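Workshop notebook, dye bench
August, started 8:40 am

Madder again. Ketill wants the brick red from the Guimarães blanket matched before the yarn order goes off to Rurkitz, so that's the whole day gone. Notes as I go, will tidy later (won't).

Where we left it: last batch came out orange. Nice orange, wrong orange. Ketill blames the water, I blame the pot getting too hot over lunch. Past 70 C the browns start coming out of the root and you can't get them back out of the wool. He says that's an old wives' tale. We'll see.

Setup
Wool: Fallimari two-ply, undyed, scoured yesterday, left in the bucket overnight. Still a bit greasy at the cut ends, gave it a second wash. Skeins tied in 4 places, loose figure eights. Last time they were tied too tight and we got white rings under every tie.
Mordant: alum, plus a little cream of tartar. Weighed dry on the small scale. Big scale is off again, do NOT trust it for anything under a handful.
Root: the chopped stuff from the Plalach sack, soaked since last night. Poured off the first soak water, it was yellow brown and smelled like a wet barn. Kept it in a jar, Sille wants it for paper.
Chalk: a pinch per pot. Our water is soft and the color goes flat without it.

9:30
Mordant pot on. 1000 g of wool in the big pot is too much really, you can't turn it without felting the outside. Split it into 2 pots. Should have done that from the start.

10:15
Both at a bare steam. Turned the skeins with the long spoon, no stirring. Pot B runs hotter than pot A on the same setting, the ring under it is the replaced one. Moved it half off the heat.

11:50
Mordant done, lids off, cooling in the pot. Sille came by with the blanket. Looked at it by the door and then under the tube lights and it's two diferent colors. By the door it's brick, under the tubes it's nearly rust. So which one are we matching? Called Ketill. He says daylight, and to write it on the card this time. Written on the card.

1:05 pm
Root in. Pot A gets the root in a cloth bag, pot B gets it loose. Ketill's idea, he thinks the bag holds color back. Loose is a pain, you spend an hour picking bits out of the yarn afterward.
Thermometer clipped to the side in both. Not leaving the room. Ate a sandwich standing up.

2:00
A at 58, slow climb. B already at 66, turned it down and put a cup of cold water in. First color on the wool in B, a sort of salmon. A is pinker.

2:45
Pulled a test strand from each, rinsed, squeezed in a towel. B is close to the blanket but a shade light. A is way behind. So Ketill may be right about the bag, annoying. Or it's just the heat. Can't tell with both things changed at once, dumb setup, my fault.

3:40
B hit 70 and I took it off right there. A at 64, left on. Strand from B against the blanket at the door: very near. Slightly yellower in the shadow side of the twist. Would drop the chalk by half next time? Or more root. Not both.

4:30
A off too. Both pots stay covered overnight, wool in the bath. No peeking. Sille has the key if the room needs airing.

Card text for the sample book, copy this out neat:
Madder, Plalach root, alum and tartar, chalk. Fallimari two-ply. Compare in daylight only.

Loose ends
Small scale battery is low.
Need more cotton tape for the ties, the white not the cream, the cream one bleeds.
Ask Rurkitz if they can wait on the order till the dry skeins have been looked at. Dry is always lighter then you think.
Sille's jar is on the sill, labeled, not for the drain.
Blue basket, the slotted one with the white and pink container in it: that's out on the plank floor by the snake plant. 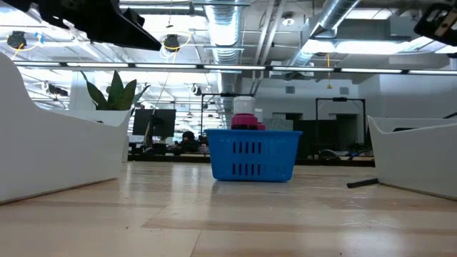 Tomorrow
Lift both pots before 9. Let the skeins drain over the rail, no wringing. Rinse until the water stops carrying color, then one wash with the plain soap, then rinse again. Hang in shade, away from the window.
Shake the root bits out of B once it's dry, they come off easier.
Redo A in a fresh pot, loose root, same heat as B. Only change the one thing this time.
Ketill wants to cut a length from each and put it in the window half covered for the light test. Label both ends. Last time the labels fell off and we had a very well faded piece of something.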